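7.3 Störung: Greifer schließt, hebt aber nichts an

Diese Störung begegnet fast allen, die ihren Funska-Arm zum ersten Mal flache Teile greifen lassen. Die gute Nachricht: Sie lässt sich in den allermeisten Fällen ohne Ersatzteile beheben, und man lernt dabei seinen Arm richtig gut kennen!

Fehlerbild: Der Arm fährt die Position an, die Finger schließen, der Greifer kommt leer wieder hoch. Im Protokoll von Jerora steht dazu die Meldung 36 (Greifweg überschritten).

ACHTUNG: Quetschgefahr! Vor jedem Eingriff am Greifer den Arm in Jerora anhalten und die Versorgung trennen. Den Arm dabei abstützen, er sackt stromlos nach unten.

1. Arm anhalten, Versorgung trennen und 2 Minuten warten.
2. Beide Finger von Hand bewegen. Sie müssen ohne Ruckeln laufen. Hakt einer, weiter mit Abschnitt 7.4.
3. Fingerspitzen auf lose oder verrutschte Auflagen prüfen.
4. Kabel am Greifer verfolgen. Jede Schlaufe braucht genug Spiel, darf aber nicht zwischen die Finger geraten.
5. Arbeitsmatte auf festen Sitz prüfen und alle Ecken neu abkleben, falls sie sich verschieben lässt.
6. Versorgung einschalten, Referenzfahrt starten und Hände aus dem Arbeitsbereich nehmen.
7. Einen flachen, runden Deckel auf die Matte legen und den Greifer im Schrittbetrieb darüber absenken. 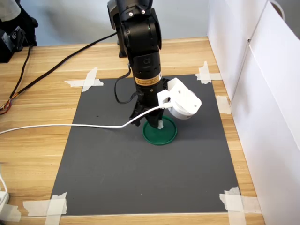 8. Kurz vor dem Kontakt anhalten und die Höhe in Jerora ablesen. Weicht sie vom gespeicherten Wert ab, den neuen Wert übernehmen.
9. Greifvorgang mit kleinster Geschwindigkeit wiederholen.

Hinweis: Ein Deckel mit Rand ist ein wunderbares Prüfteil, denn schon kleine Höhenfehler fallen daran sofort auf.

VORSICHT: Die Greifkraft nicht über 400 stellen, um einen Höhenfehler auszugleichen. Das belastet das Getriebe.

Stand: 22. September 2024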